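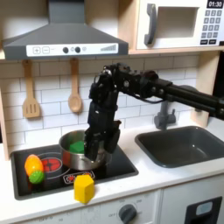 Ticket: Newsletter prints with the last lines missing
Product: Mavska desktop, version 12
Status: Solved, left open for comments
Opened: August 2021

Hello, and thank you in advance to whoever picks this up. I put together the newsletter for our little cooking club in Clulness, and I have been doing it in Mavska for years with hardly a complaint. Since I moved to the new version, though, every printed copy loses the bottom two lines of each page. On the screen they are all there! On paper the page simply stops, and last month that meant a soup recipe went out without its oven time (it finishes under a crust, so people did need it).

Things I have tried so far, in the order I tried them:

- Turned the printer off and on again, twice.
- Printed from a different document. Same trouble.
- Made the text smaller. The lines still vanish, they are just smaller lines.
- Printed on my neighbor's machine, a different make from my Flurkano. Same trouble there too, so I don't believe the printer is to blame.

The newsletter is 16 pages and I print 55 copies, so you can imagine I would rather not test this too many more times with good paper.

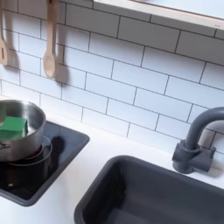
Does the missing text come back if I save the newsletter as a PDF first?

Usually it will, as long as the page size in the save window matches the paper in your tray. If the PDF is also short at the bottom, the page size is set wrong inside the document itself, and that is the place to fix it.

Reply from support: Thank you for such a thorough list, it saved us both a good deal of back and forth. Would you please open File, then Page Setup, and tell us what it says next to Paper? Some documents carried over from the older version keep their old paper setting, and it doesn't show up in the normal view.

Reply from customer: Well, there it was. It said A4, and I have only ever bought Letter. A4 is the taller sheet, so I suppose the page was running right off the bottom of mine. I changed it to Letter, saved, and printed page one by itself. All the lines were there.

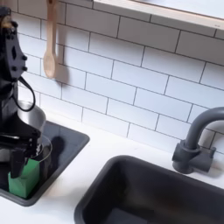 I did then notice that a few of the recipes had slid over onto the next page, and it took me most of an evening to pull everything back into place. The March issue was the worst, being the one with all the tables. Still, it is done now, and I have saved a clean copy under the name Mwakyusa, after the street we meet on, so I can start each new issue from that.

If you could make the program warn people when the paper doesn't match, I would be very grateful.

Reply from support: Very glad to hear it. We have passed the request for a warning along to the people who work on printing, and we will post on this ticket if there is news.

Contact support | Copyright Mavska | Back to top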